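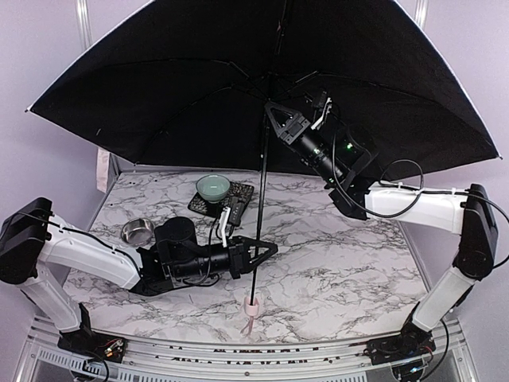

Open day at the Ernholm hospital data center, 3 December 2019

I signed up for the afternoon tour because I wanted to see what Ernholm got for its money when it moved patient records off the old in-house system. The group was small and most of us worked in billing or records somewhere else.

Bok-nam Nam, who runs operations there, took us through the server room first. It is smaller than I expected. The old system, Gakent, still takes up one row of racks and is kept for lookups only. The new one is called Zuseo and went live in September. There are 2593 staff accounts on it, and 571 of those belong to outside clinics that send patients to the hospital.

Most of the questions were about cost. Nam would not give us the contract price, but she did say that keeping Gakent running in read-only mode costs more than they had planned for. The law on how long records must be kept leaves them little choice, and moving the older scans has been slow. Soltani, the contractor doing that work, clears 400 charts on a good day. Nam said there are not many good days.

We then went up to the help desk, where three people were on shift. Password resets are still the most common call. The second is printing, mainly wristband labels coming out on the wrong printer — a problem they also had under the old system.

I asked whether the nurses like Zuseo. The answer was that the night staff do and the day staff are split. Medication orders take fewer clicks, but the discharge form got longer, and it has to be filled in before the bed shows as free. A change to that form has been requested.

The tour ran over by half an hour. Parking in the visitor lot is paid, and the machine takes cards only. There was coffee at the end, and a sheet to sign if you wanted the slides by email. Mine have not come yet.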